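Home Chore Operators, Table Clearing Study
Urna Household Automation, Drokero site
Part-time, paid, starting October

Urna studies whether current machines can carry out household chores to a standard that a resident would accept. The short answer from our last round is: some of them, slowly, and with a lot of exceptions. We are hiring operators to help us measure the exceptions.

Background

Work to date has covered 785 chore attempts in occupied homes. Of these, 761 were recorded completely enough to be scored. Rigid objects on a bare surface, such as cups and bowls, are handled well enough that we have reduced the time spent on them. Thin plastic remains the main source of failed attempts. A bag has no fixed shape, it changes when touched, and shiny film is difficult to locate by camera. Patterned tablecloths make the problem worse, as the cloth is often picked up along with the item.

The current phase is limited to clearing a table after a meal or a delivery. It covers sorting trash from items to be kept, flattening or bunching packaging, and moving it to a bin.

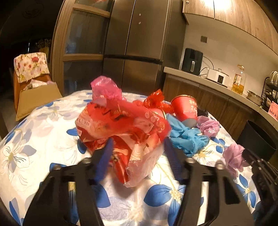

Operators work in pairs. One carries out the chore with hand-held grippers while the other keeps the log, and the two change places every 20 minutes. Each chore is done first by the person and later attempted by the machine under the same starting conditions. The human attempt sets the reference time and the reference result. Speed is recorded but does not affect pay or continued assignment.

Duties

Set up the table according to the item sheet for the session.
Complete the assigned chore using the grippers only. Fingers may not be used to finish a grasp.
Log each dropped item, double grasp and unintended contact with the cloth or furniture.
Score machine attempts against the written acceptance rules.
Return the kitchen to its original condition before leaving.

Requirements

Able to stand and work with both hands raised to table height for a full session.
Normal or corrected vision, including color vision.
Legible, consistent written notes in English.
Comfortable working in other people's homes, with residents present.
No experience with robots is needed. Applicants who have worked in housekeeping, food service or retail stocking are encouraged to apply, as the acceptance rules need review by people who have done this work for a living.

Hours and pay

Three sessions per week, assigned by schedule. Wednesday is fixed for all operators and includes the scoring meeting. Pay is hourly and covers training, setup and travel between homes. Travel from your own home to the first site is not covered. The assignment lasts through the end of the phase and may be extended if the laundry phase is approved.

How to apply

Send a résumé and a short note describing one chore you believe a machine could not do acceptably today, and the step at which it would fail. Address both to Siyabonga Hendricks, Field Studies, Urna. Selected applicants will be invited to a practical trial at the Drokero site. The trial is paid at the session rate.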